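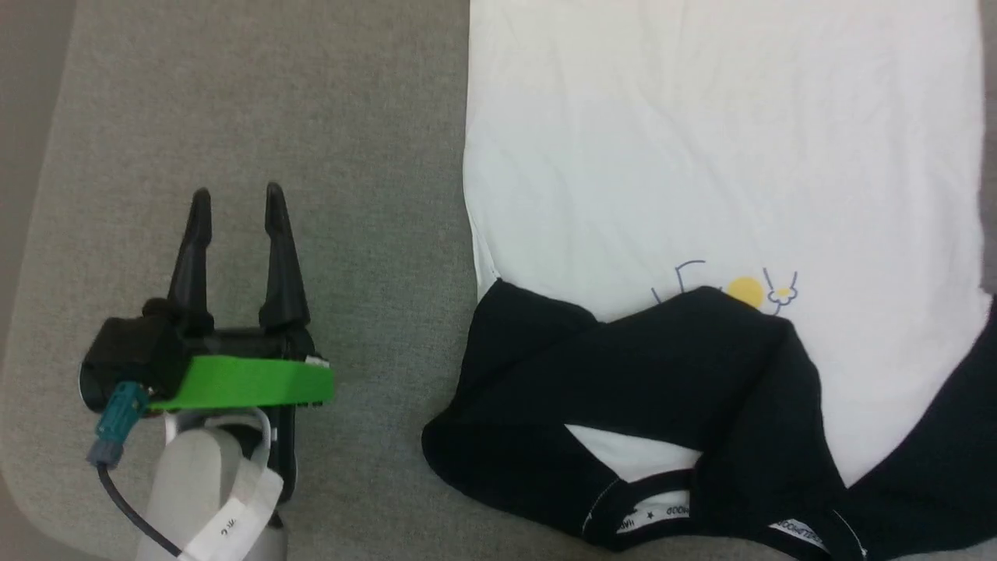

The gripper on the folding table, fingers open, with a white T-shirt and a black top on the grey surface.

Looking after the folding arm: workshop tips

These notes cover the one arm on the folding table at Pleddale. They were started by Wahyudi Saragih and have been added to as things wore out. The cutting bench has its own page.

Before the first shirt

Switch off at the wall before you put your hands anywhere near the fingers. The stop button holds the arm still but leaves the gripper with power, and it can close.

Wipe both fingers with a cloth barely damp with water. Do the inside faces first, then the tips. Fabric softener leaves a film on them over a week or so, and the first sign is a sleeve sliding out halfway through a lift. Don't use spirit or kitchen spray. We ruined a pair of fingers that way.

Brush the grey surface in one direction with a clothes brush. A lint roller works too but pulls up the nap if you press hard. Look for buttons, pins and bits of tag while you are at it.

Fluff

Black tops shed on white ones, and the fluff that misses the white ones goes into the gripper. Check the joints at the base of the fingers every 40 garments, or sooner if you have been doing towels. A dry paintbrush gets most of it. For the rest use a wooden cocktail stick, never a pin or a blade. Canned air pushes the fluff further in, so leave it on the shelf.

If one finger is slower to open than the other, clean both before you do anything else. Four times out of five the slow one is only dirty.

Screws

The screws on the gripper body work loose with all the small knocks against the table. Go over them at the start of each month with the short hex key that hangs on the Vorkenar cabinet. Finger tight and then a slight nip is enough. The housing cracks if you lean on it, and a replacement from Pasov took most of August to arrive.

Keep a dab of paint across each screw head and the housing beside it. When the line no longer meets up, the screw has turned.

The cable

The thin black cable at the gripper needs a loose curve below the connector. If it is pulled straight when the arm is at full reach, let out more slack at the clip further down. If it drags over the clothes, take some in. Mireille Nseir's method is to move the arm by hand to all the corners of the table, power off, and watch the cable the whole way round.

Pull the connector by its body. Push it home until it clicks, then give it a small tug.

Setting the gap

Put a folded tea towel between the fingers and close them slowly. The towel should hold when you tug it lightly and come free with a firm pull. Then try a single thickness of T-shirt. If the shirt bunches up or shows a shiny mark, drop the closing force by 2 steps and try again. Write the new setting in the book.

Printed shirts want a lighter setting than plain ones. Keep the fingers off the print where you can and lift by the side seam or hem.

Laying out

One garment at a time while you are testing. With two overlapping, the arm may pick up both, and you won't know whether the fault is in the gripper or the pile. Smooth out heavy creases by hand for the first few tries.

Spare parts

Finger pads: we change ours at around 700 folds. Change them as a pair.
Cable: keep one spare, coiled wide, in the Murakami tin.
Screws: 3 of each size in the same tin.
Brush and cocktail sticks: top drawer, left of the sink.

Last one out at half past five parks the arm, turns it off and puts the dust cover over it. Leave the fingers open under the cover.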